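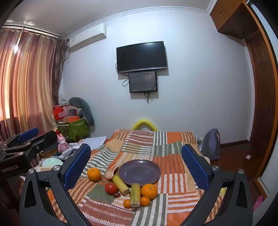 Figure 3. Hand-held gripper with fingers open over a plate and fruit on a patchwork blanket.

Handout 6: Slip Faults in Gripper Demonstrations
Zuleica Xavier, October

This handout supports the Thursday session on grasp failure. Students should read it before the laboratory period and bring the fault log sheet.

The case concerns the Bretholm exercise, in which an operator places fruit on a plate with a hand-held gripper. Of 3000 recorded attempts, 2476 passed review. The remainder were rejected, and most of the rejected attempts were slips during the lift.

The investigation identified two causes. First, one finger pad had shifted on its mount, so that the fingers met unevenly. Round items rolled out toward the weaker side. Second, the opening width had not been reset after the pad was replaced. The log therefore reported a closed grip while the fingers were still apart.

Soft surfaces require particular care. A plate resting on bedding may tilt when a finger presses its rim, and such an attempt is to be logged as a contact fault, even if the item is placed.

Required action after any slip:
Stop recording and open the fingers fully.
Inspect both pads and the screws near them.
Repeat the width check before resuming.
Do not delete the failed attempt.

Related items
Handout 5: Width Calibration
Fault Log Sheet, Wendt Laboratory
Reading: The Katari Pad Failures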